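Terkotel Releases Household Scene Kit for Robot Training

Urport, Jul 18, 2025

Terkotel, a developer of simulation software for the robotics industry, today announced the general release of Relthorpe, a subscription service that supplies furnished virtual homes for the training and testing of household robots.

Relthorpe gives robotics teams a set of connected rooms in which a simulated machine can look, move and handle everyday objects before it is tried in a physical home. The service has been in limited release to selected customers in Urport since March. Subscribers may change the placement of furniture and small items, adjust the lighting and export camera views in standard formats.

Computer-rendered views from a Relthorpe home.

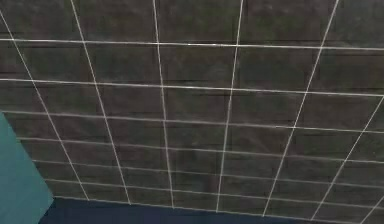
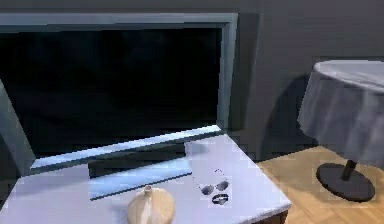
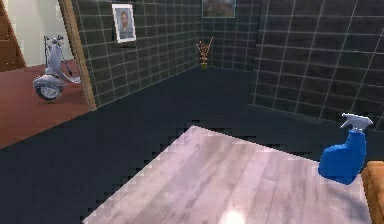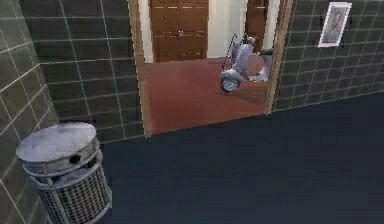 The standard plan includes 100 room layouts and a library of 1,000 household objects. Each object carries its own size, weight and surface settings, which customers may edit for their own tests. A separate research plan is offered to universities and nonprofit laboratories at a reduced rate and contains the same library.

The release also adds a replay feature. A completed run can be saved, reopened at any point and viewed from additional camera positions, so that engineers can study a failed grasp or a wrong turn without repeating the full session. Saved runs remain available to the customer for the length of the subscription.

Kokkonen, a maker of mobile service robots, is the first company to adopt Relthorpe under a commercial agreement. The agreement covers two years and includes technical support and training for engineering staff. Kokkonen intends to use the service in developing its next line of machines for tidying and light cleaning. Financial terms were not disclosed.

Relthorpe is available immediately to customers in the United States and Canada. Existing users of the limited release will be moved to the standard plan at no charge through the end of their current term. Requests for a trial account may be submitted through the Terkotel sales office in Urport.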